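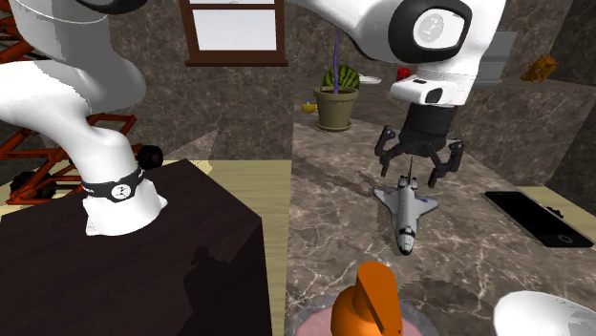

Reading time: 5 minutes

Needle wear and skipped stitches in a domestic sewing machine

Kofi Tetteh
Textiles Workshop Project, Ploswood College

Search this site Search

Summary

A sewing machine needle is a cheap part and is usually changed only when it breaks. This project looked at how stitch quality changes as a needle wears, using one machine, one thread and two fabrics. Four needles of the same size were run on cotton drill and four on polyester lining. Samples were taken at fixed points and checked for skipped stitches, pulled threads and seam pucker. On the drill, wear had little visible effect until late in the run. On the lining, pulled threads appeared much earlier, and well before the machine began to skip.

1. Background

The needle in a lockstitch machine has two jobs. It has to pass through the cloth without cutting it, and it has to form a loop of thread behind the eye as it rises, which the hook then catches. A blunt or burred point affects the first job. A bent shaft affects the second, as the loop moves away from the hook and may be missed.

Advice on when to change a needle varies a good deal. Some sewing books say after every garment, others after a number of hours. Neither is easy to apply in a shared workshop, where the machines are used by several groups and no record is kept. The aim was to find a rule that could be used at Ploswood, based on the length of seam sewn and the type of cloth.

2. Equipment and materials

The machine was a Levell domestic lockstitch model with a front-loading bobbin. It was cleaned and oiled before the first run and the hook timing was checked. The same machine was used throughout.

Needles were universal point, size 90, all taken from one box. Size 90 is on the heavy side for lining fabric. It was kept for both cloths so that only one thing changed between the two sets, and because it is the size normally left in the workshop machines.

Thread was Jollia spun polyester in dark blue, used in the needle and the bobbin. Both fabrics were pale so that missed stitches would show. The drill was washed once and pressed. The lining was not washed. All strips were cut along the lengthways grain with a rotary cutter and sewn in two layers.

3. Method

Stitch length was set to 2 mm and top tension was set on scrap before each run, then left alone. Speed was held at 700 stitches per minute with the pedal blocked at a fixed position. The speed was checked with a counter on the handwheel and drifted slightly as the motor warmed up. No correction was made for this.

Each needle was fitted new and used to sew a test strip. It was then run for 3,000 stitches on waste cloth of the same type, after which a second test strip was sewn. This was repeated until the needle had completed eight blocks or had broken. A block is equal to 6 m of seam at this stitch length.

Test strips were examined under a bench magnifier. Three things were noted:

Skipped stitches: any place where the top thread had not been locked by the bobbin thread.
Pulled threads: any yarn in the cloth drawn out of line on either side of the seam.
Pucker: graded by eye against a set of five reference strips made beforehand, from flat to heavily gathered.

Pucker was graded without knowing which block the strip came from. The strips were coded on the back in pencil and shuffled by Ms Darko, the workshop technician. Needle points were also looked at under the magnifier after each block, and each shaft was rolled on a sheet of glass to check that it was straight.

4. Results

4.1 Cotton drill

All four needles completed eight blocks. No skipped stitches were found on any strip up to the end of block six. Needle C skipped twice in block seven and again in block eight. When rolled on the glass it had a slight bend near the eye. The other three stayed straight and did not skip.

No pulled threads were found on the drill at any stage. Pucker stayed at grade one, the flattest, on every strip. The sound of the machine changed from block five onwards, with a duller knock as the needle entered the cloth. This was noticed on all four needles but was not measured.

4.2 Polyester lining

Pulled threads were found after block two on needles E and G, and after block three on F and H. They ran across the strip at right angles to the seam and could be seen without the magnifier in good light. By block five they were present on all strips.

Pucker rose from grade two on the new needles to grade three or four by block six. Needle G began skipping in block six. The others did not skip, though needle H broke in block eight when the cloth was guided unevenly. That was an operator fault and the result for that block has been left out.

Under the magnifier, small burrs could be seen on the points of E and G after block two. On F no burr could be found at any stage, even though it pulled threads like the others. The magnifier may not have been strong enough.

5. Discussion

Skipped stitches are the fault that users tend to report, and they were a poor sign of wear in these tests. On the lining the cloth was already being damaged several blocks before any needle skipped. A user who waits for a skip will have marked the fabric by then.

The number of needles was small, and both sets came from one box. Any fault in that batch would affect everything here. The lining should be tested again with a finer needle - the starting pucker of grade two suggests that size 90 was too large for it even when new.

Waste cloth for the blocks was sewn in long straight runs with few stops. Ordinary work has corners, thick seam crossings and the occasional pin, all of which are harder on the point. The figures given should be taken as an upper limit.

6. Recommendations for the workshop

For lining and other fine woven cloth, fit a new needle at the start of each project and replace it after two blocks' worth of seam. For drill and similar cottons, replace after six blocks, or at once if the needle has struck a pin or the throat plate. Used needles should go in the sharps tin by the ironing station.

A card on each machine giving the cloth last sewn and the month of the last needle change would be enough to keep track. A trial card has been in use on the Levell since March.

Filed under: Student Projects > Sewing and Textiles | Tags: needles, stitch quality, lining, workshop practice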